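Horkbridge students teach two robot arms to share the bricks

23/04/2018

The robotics club at Horkbridge High has a new favorite problem, and it fits in the palm of your hand. Since January, 16 students have been teaching a pair of robot arms to pick up toy building bricks and stack them, and this weekend they take the project to the Cerimer student robotics meet!

The team calls its entry Litutura. Each run lasts 90 seconds, and both arms have to work in the same small space without bumping into each other – harder than it sounds when they want the same brick.

"The first month was mostly crashes," said senior Soledad Bravo, who wrote much of the code that decides which arm goes first. "Now they take turns better than we do."

Bricks that land upside down are the toughest part. A gripper can hold one brick by its long sides, studs up, but a flipped one shows only its hollow underside and has to be turned over before it can be stacked.

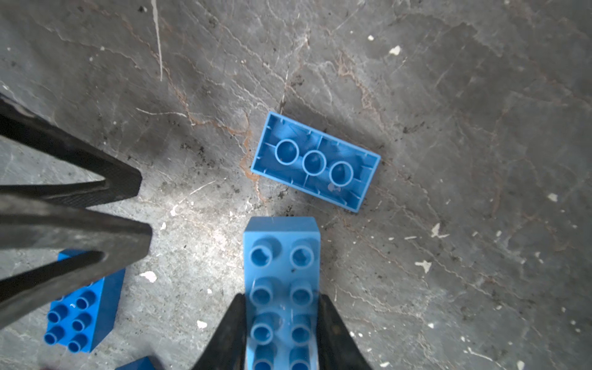

Joaquín Cabral, a sophomore, has been staying after school to work on that turn, and club adviser Kirsten Lund says his version will go to the meet. Families can come and watch practice in the club room on Thursday at 6 p.m.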